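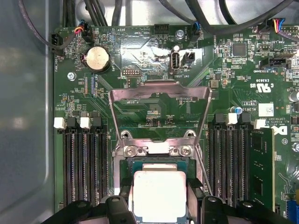
Figure 1. Processor in its socket, with the retention bracket raised.

Unit 5: Describing Used Equipment in a Record of Sale
Course leader: Štefánia Hájek, Ovalstead

A record of sale must allow a reader who never saw the goods to know what changed hands. Students should write what was inspected, by whom, and in what state it was offered. The word "complete" may be used only when every part on the seller's list has been checked.

Consider lot 137 in the Zindley sale. The buyer paid $1,259 for office goods described as "computers, assorted." The seller later claimed that parts had been excluded by spoken agreement. No written exclusion could be found.

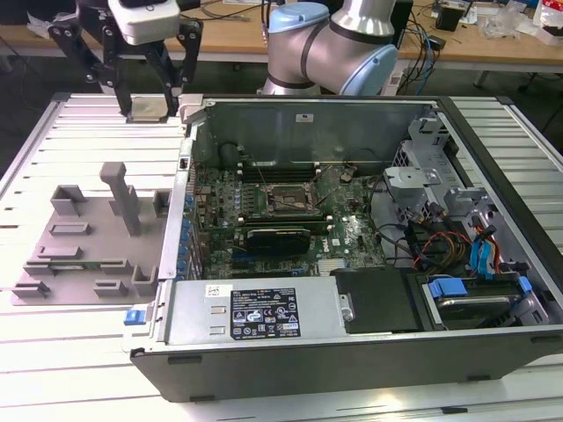 The dispute was settled in April for $1,069. Under the Curncombe terms, a written description prevails over a spoken one unless both parties have signed a correction.

Reading for the next session: Vasconcelos case file, opening statement and schedule of goods.

Written exercise: redraft the description of lot 137 in one paragraph. Submit to Juraj Štefanec by 2nd October.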